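4.2 Length and Content of Death Notices

The corpus for this section consists of 751 paid death notices printed in the Plerulville newspaper and on the memorial pages run by Duka. Each notice was coded for age, place of birth, military service, schooling, occupation, surviving family and funeral arrangements.

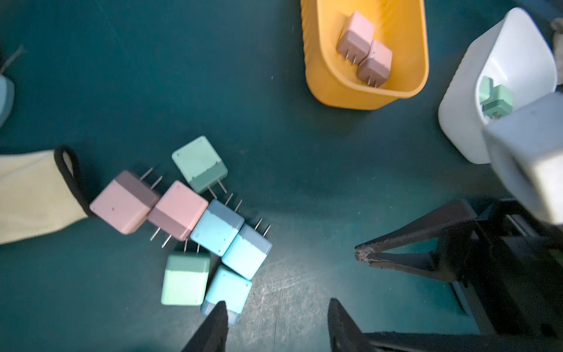

Photo: Horgan archive

Notices written by funeral home staff followed a fixed order. The death came first, then the birth, the parents, the working life and the survivors. Notices written by relatives departed from this order more often, and many placed hobbies or church membership ahead of paid work. Coders marked authorship only where the notice or the billing record stated it.

Figure 6. Two-tone plug adapters and open plastic containers.
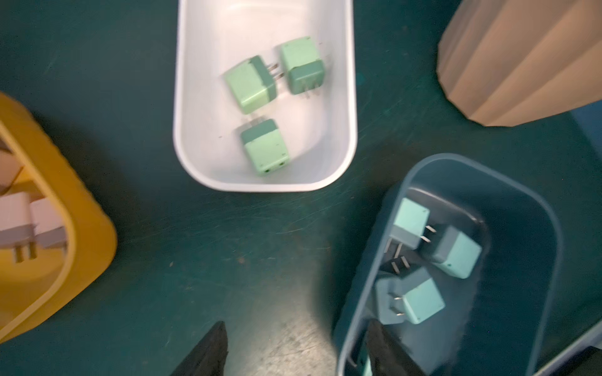
Does a longer notice mean that the family paid more?
Under the rates in force during the study period, it did so only past 800 characters. Shorter notices were charged a flat fee.

The flat fee appears to have shaped the text. Notices close to the limit tended to shorten place names and to group grandchildren without naming them. Military service was seldom dropped, even in the shortest notices, and branch of service was usually kept where rank was left out.

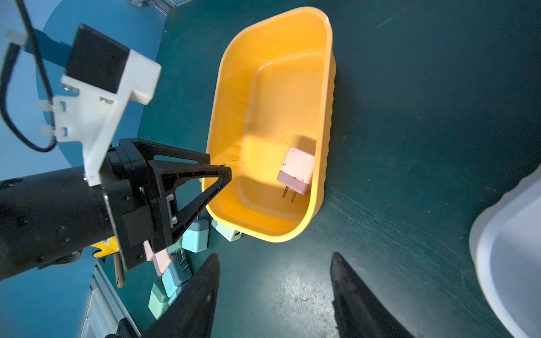
4.3 Naming of Survivors

Survivors were listed by closeness of kinship in most notices. Spouses came first, followed by children with their own spouses in parentheses. Former spouses appeared in nine notices, six of which also named a later husband or wife. Companions who were not married to the deceased were placed either directly after the children or at the end of the list, and the wording used for them varied widely.

The Rornus coding guide treats a named pet as a survivor. We did not adopt that rule, and pets were recorded in a separate field.

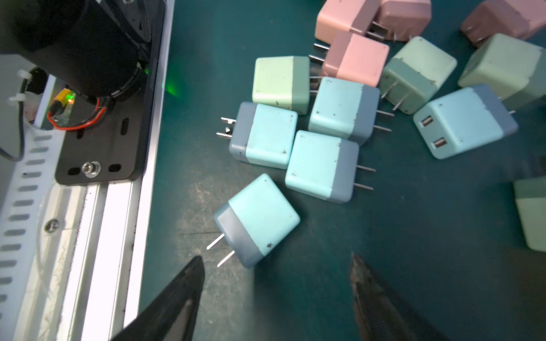
Horgan objected that this choice hides a real change in family practice, and that a pet listed between a son and a sister should be coded as the family wrote it. We have kept the separate field but report the position of the pet within the list, so that the two readings can be compared.

Notices submitted in February were longer than those from other months. The sample does not allow us to say whether this reflects the season, the ages of the deceased or a change in the order form.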